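Wie lernt ein Roboter nähen?

Ich heiße Euch willkommen auf meiner Forscherseite! Heute geht es um unser Projekt Mirska. Wir wollen herausfinden, ob ein Roboter vom Zuschauen lernen kann, wie man eine Wunde zunäht. Achtung, etwas Rot ist dabei - wer das nicht mag, scrollt schnell weiter.

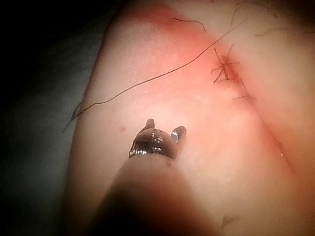
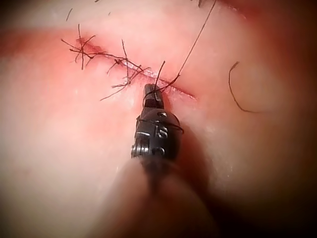
Schwarzer Faden, Knoten und eine winzige Greifspitze aus Metall.

Also, wie lernt so eine Maschine? Bestimmt habt ihr mal Schleife binden geübt. Jemand macht es vor, ihr macht es nach, und beim ersten Mal kommt Kuddelmuddel raus. Bei uns läuft das ganz ähnlich! Ein Mensch steuert die Greifer, und der Computer merkt sich jede Bewegung zusammen mit dem, was die kleine Kamera gerade sieht. Das nennen wir eine Vorführung. Im April hatten wir 1279 davon, inzwischen sind es 3948 (meine Finger spüren jede einzelne).

Danach durfte unser Lernprogramm Jatodeo allein ran. Von 60 Knoten gingen nur drei daneben! Am schwersten fand es, das lose Fadenende zu finden. Fäden sind nämlich dünn und kringeln sich jedes Mal anders - wie gekochte Spaghetti.

Echte Patienten näht Jatodeo noch lange nicht, dafür muss es viel sicherer werden. Als Nächstes üben wir mit dickerem Faden, und davon erzähle ich euch im nächsten Beitrag.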